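Bloques, cajas y mucha paciencia: una tarde en el taller de Rochelle Nepia
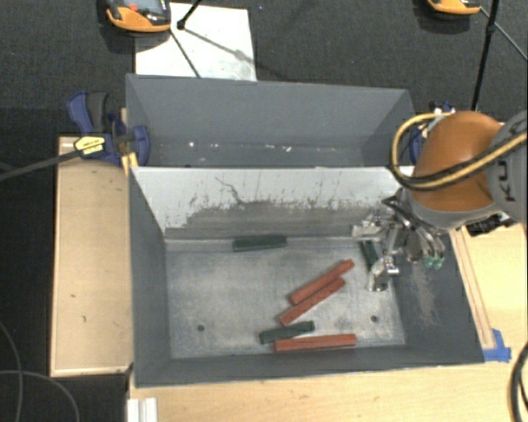
Bloques rojizos y verdes en el compartimento inferior de la caja gris.

Rochelle Nepia habla de bloques con el mismo entusiasmo con que otros hablan de su equipo de fútbol. Llegamos a Galel a media tarde, en pleno noviembre, y antes de ofrecernos café ya nos había puesto uno verde en la mano. «Apriétalo, apriétalo fuerte, y ahora dime si no es una maravilla», nos pidió. (Lo es, la verdad.)

Lleva 13 años con esto. Empezó en Itine, ordenando material escolar en un almacén donde todo iba a parar al mismo cajón, y de allí se trajo la manía de las cajas de paredes inclinadas. «Lo que cae en la pared vuelve al fondo – y en el fondo lo encuentras. En un cajón recto las piezas se te quedan de pie en las esquinas y te dejas las uñas».

La caja gris tiene dos compartimentos y está sujeta a la mesa con mordazas azules. ¿Hace falta tanto? Rochelle se ríe. «¡Claro que hace falta! La primera semana la tuvimos suelta y acabó en la moqueta cinco veces. Wiremu todavía me lo recuerda».

Wiremu Gilchrist comparte taller con ella y es el que elige los colores. Probó una serie amarilla que no le convenció y al final se quedó con el rojizo y el verde oscuro. «Quería dos tonos que se distinguieran enseguida, pero que no cansaran. Te pasas horas mirando estos bloques, y el amarillo de Plasska me daba dolor de cabeza», cuenta.

El panel claro del fondo está lleno de manchas y rayas oscuras, y a ella le encanta. «Me han preguntado si lo voy a cambiar. ¡Ni loca! Una caja de trabajo tiene que parecer una caja de trabajo».

Sobre cómo se echan los bloques tiene opiniones muy firmes. Nada de colocarlos en fila: se sueltan y se quedan como caigan, cruzados, montados unos sobre otros, arrimados a la pared. Wiremu, que es más ordenado, tardó en acostumbrarse. «Al principio los enderezaba cuando ella no miraba», confiesa.

Para la primavera preparan una tanda de 100 piezas nuevas, que se guardarán en el local de la calle Grimshaw. Rochelle quiere probar otro tamaño, 15 milímetros más largo, y ya tiene los dibujos pegados en la puerta. Nos los enseña uno por uno, con el abrigo puesto.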